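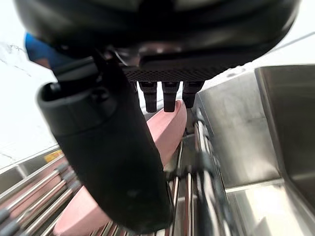 Soft Items on Hard Rollers: A Packing Line Study
Second-year group project, Materials Handling and Layout, Astham
Final report, submitted in March

1. What we set out to do

The project brief asked us to "select an everyday handling problem and improve it." Most groups picked the bookstore checkout. We picked the roller line in Room 2251 and the question of what happens when the thing riding on it is not a box.

Roller conveyors like boxes. A box has a flat bottom, it sits on several rollers at once, and it goes where it is pushed. Our pink pieces have none of these manners. They are longer than they are wide and rounded all over, and once one of them has turned a little it keeps turning. The first thing we learned was that a rounded item on a row of metal rods has a front end only for as long as it feels like it.

We had three questions. How often does a piece reach the packing end still pointing the way it started? Where on the line does it go wrong? And can anything be done with the parts already in the room, given that our budget was whatever was left after printing the poster?

2. The line

The rollers are stainless steel and set close together, which is good for small items and bad for fingernails. They are not all laid in one direction. There is a place where a set of rollers running at an angle comes near another group running a different way, and anyone reading this report can guess now where section 4 is headed.

Along the full route, measured with a tape and a lot of arguing about where the route ends, the line comes to 3850 mm. The course handout gives a different number. We believe ours.

Before us the room belonged to the Berus project, a two-year effort on bakery packing. We inherited their bench labels, their floor tape and a binder of notes in which every page is numbered and no page is dated. We used the floor tape. We did ask Prorent, who hire out conveyor sections, for the price of one more straight length for a month. The quote was polite and we have kept it as a souvenir.

3. Method

A trip means one piece placed at the loading end, moved to the packing end, and written up. We made 396 trips over five sessions. We wanted 400, but the room was booked at 4 p.m. and the next class was already putting its bags on our table.

For each trip we wrote down the starting direction (lengthwise or crosswise), the finishing direction, whether the piece touched another piece on the way, and whether one of us had to reach in. "Reach in" was added to the form after the first session, when we noticed that our excellent results owed a lot to helpful nudging. The first-session trips were thrown out and done again, so all 396 follow the same rules.

A piece was scored as straight if it finished within 15 degrees of where it started. We judged this against lines drawn on a sheet of cardboard. A protractor was tried and abandoned, as it is hard to find the centerline of something with no edges.

4. What went wrong, and where

Lengthwise pieces did well on the straight section. They have more rollers under them and less reason to turn. Crosswise pieces began to swing almost at once, and by the midpoint many had become lengthwise pieces on their own initiative. We had expected the opposite and had said so, in writing, in our proposal.

Most of the trouble came at the change of direction. One end of the piece gets there first and is taken along the new heading while the other end is still loyal to the old one. With a single piece this gives a slow turn. With two pieces close together, the second runs into the side of the first, and then they travel as a pair — usually crosswise, usually toward the edge.

Spacing turned out to matter more than the starting direction. When we waited for one piece to clear the change before loading the next, the pair problem went away. This also made the whole process painfully slow, and one member of the group pointed out that we had improved the line mainly by using less of it.

5. The flat plate

Our second idea was to stop sending the pieces bare and give them something flat to ride on. There was a light gray square plate in the room, and it seemed a shame to ignore the only well-behaved object available.

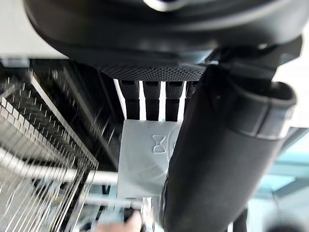

The plate has an hourglass symbol raised on its face, and we spent more time on that symbol than on any equation in this course. One theory held that it meant "wait." Another held that it was a logo. The Berus binder is silent. We finally put it to use as a direction mark: hourglass toward the packing end at loading, and a note on the form if it arrived facing anywhere else. It was much easier to read than our cardboard lines, and we would have saved a session by starting there.

As a carrier the plate was a partial success. It kept its direction far better than a bare piece did, including across the change. The piece on top of it was another matter. A rounded item on a flat surface can slide around as it pleases, so we would get a perfectly aligned plate with its passenger hanging off one corner. A strip of rubber shelf liner from the Benjelloun hardware store helped. It also smelled strongly of new shower curtain, and we would not suggest it for anything a person plans to eat.

6. Recommendations

Load lengthwise. Leave a gap, and mark the gap on the floor or the side of the line so that it does not depend on anybody's patience. If a carrier is used, it needs a raised lip or a shallow hollow, and a mark on it that can be read from where the loader stands.

We would not recommend changing the angle of the rollers. We spent one afternoon on this and returned them to the original position with two bolts left over. Both have since been found a home.

7. Limits of the work

All trips used the same kind of piece, so we can't say much about heavier or stickier goods. Two of us did nearly all the loading, and by the fourth session we were better at it than in the second, which flatters the later numbers. The plate trials were few, and there was only the one plate.

The forms are in the gray folder on the shelf under the window, filed by session. Session three is out of order because it was dropped.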